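My desk at Gravley used to have a stapler on it. Now the stapler lives in a drawer and I spend my mornings picking things up with grippers, so that one day a machine can pick them up without me. In June this was announced as "an exciting change to your role." I had been in returns for eight years and found that my role could be changed quite a lot without anyone moving my parking space.

The idea, as Kazue Ueda from the Shearer project explained it to a room full of people eating free bagels, is that the arms will learn returns from the folks who do returns. We demonstrate, it studies. The target is 1000 demonstrations per task. I asked whether the arms would also be learning to sigh at the customer's note. She wrote that down, which worried me. 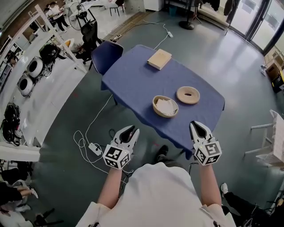 **Jeanie Drummond**
*Returns lead, Gravley (Sterbridge site)*

A blue tablecloth, a woven basket, some crumpled tissues. If you'd shown me that table last year I'd have guessed someone was having a rough day at a picnic. I now have strong opinions about tissues. They are terrible to grip and they cling to each other like cousins at a wedding.

You slow down, too. With my own hands I can empty a basket while complaining about the thermostat. With the grippers I have to think about where my elbows are, and by 11 a.m. my forearms feel like I've been rowing. Sheena Kinnear passed 400 runs before any of the rest of us and has been unbearable ever since. She calls it "teaching." I call it squeezing.

What has changed for us is mostly the schedule. We get longer breaks (good), fewer boxes (good, I think) and a lot more meetings with the word "journey" in them. Lorna Morrison asked in one of those what happens to the returns team after the last demonstration, and was told there'd be a follow-up session. There was. It was on posture.

I'm still on the payroll, and I've been told my grip is very consistent. Tomorrow we start on lids.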